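Olari Building — Workroom Safety and Housekeeping Checklist
Date of inspection: 24 Nov 2021
Area: Second-floor workroom, table area and ceiling above it
Inspected by: Ximena Montes
Accompanied by: Gil-soo Yeo
Report to: Karla Huerta, Facilities Office
Form: Rolto 19

Scope

The inspection covers the room as it is used on a normal working day. It includes the ceiling and its fixtures, lighting, the worktable, small items kept on the table, the floor, and the means of exit. Electrical testing of plug-in equipment is carried out under a separate schedule and is not recorded on this form.

Ratings: S — satisfactory. A — attention needed, room may stay in use. U — unsatisfactory, room to be closed until corrected. N — not inspected.

Section 1. Ceiling and lighting

1.1 Ceiling surface free of stains, cracks and sagging. Rating: S
Comment: Checked from floor level across the full room. The area near the door was repainted after the last inspection and has held up well.

1.2 Beam and soffit sound, with no loose parts. Rating: S
Comment: The small bracket clamped across the beam is to be added to the fixture register. Mr. Yeo could not find a record of its installation. It did not move when tested from the stepladder.

1.3 Ceiling light working, without flicker. Rating: S
Comment: Observed for the length of the visit. Light level is suitable for close handwork at the table.

1.4 Ceiling devices identified and unobstructed. Rating: A
Comment: The round fixture beside the light is not marked on the floor plan held by this office. Facilities to confirm whether it is a sensor or a sprinkler head and correct the plan.

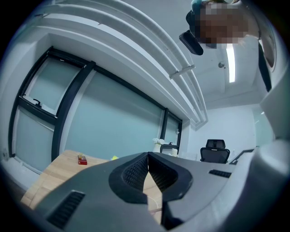
Items 1.2 to 1.4: beam with bracket, recessed light and round fixture.

Room area for the register is 1,316 square feet, including the storage alcove. The figure of 1,575 on the earlier form included the corridor and should no longer be used.

Section 2. Worktable

2.1 Table stable and level. Rating: S
Comment: No rocking when leaned on from either side. Leg bolts checked by hand.

2.2 Top free of splinters, open joints and raised strips. Rating: S
Comment: The front edge was checked along the whole of the curve, where users rest their forearms. One joint is slightly rough to the touch and should be sanded lightly at the next service. The supplier, Theodorakopoulos, advises against the use of bleach on the oak, and the cleaning crew has been told.

2.3 Cable slot clear and free of sharp edges. Rating: S
Comment: The oval slot is near the edge of the table. Small items should be kept away from it. Any cable passed through must be secured underneath and must not hang in the knee space.

2.4 Tabletop kept tidy, with only current items out. Rating: A
Comment: At the time of the visit there was a cup close to the person working, with a red packet, a yellow-and-white printed card or booklet and a small group of white objects farther back. None of these is a hazard in itself. Items that are not in use should be returned to the cabinet — this was also noted on the previous form.

2.5 Drinks policy followed. Rating: N
Comment: The policy applies to drinks only. Cups used as work items are permitted, and Ms. Montes did not check the contents of any cup during this visit. Users are reminded that drinks must be covered and kept off the table while handwork is going on.

2.6 Seated users have adequate leg room and closed footwear. Rating: S
Comment: Shoes were worn. Bags are to go on the hooks and may not be stored under the table.

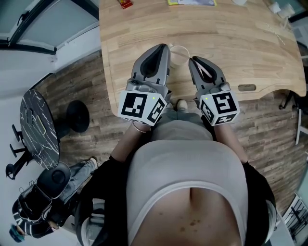

Section 3. Floor and exits

3.1 Planks flat, with no lifted edges. Rating: S
Comment: Walked in full, including the strip behind the table. The wood-look planks show ordinary wear.

3.2 Clear path of at least 36 inches from table to door. Rating: S

3.3 Exit door opens fully and closes without help. Rating: A
Comment: The closer is slow over the last few inches. Vadedero holds the door contract and should be called under the existing order.

3.4 Exit sign lit, evacuation notice posted. Rating: S
Comment: The notice still names Gumaro Meléndez as floor warden. Replace with Caoimhe Carroll.

Actions

1.4 Identify round ceiling fixture, correct plan. Facilities Office.
1.2 Add bracket to register. G. Yeo.
2.2 Sand rough joint at next service. Facilities Office.
2.4 Return unused items to cabinet at end of each session. All users.
3.3 Adjust door closer. Vadedero.
3.4 Reissue evacuation notice. C. Carroll.

All actions are due before the December inspection. No item was rated U, and the room remains open for use.

Signed: X. Montes
Copy to: K. Huerta, C. Carroll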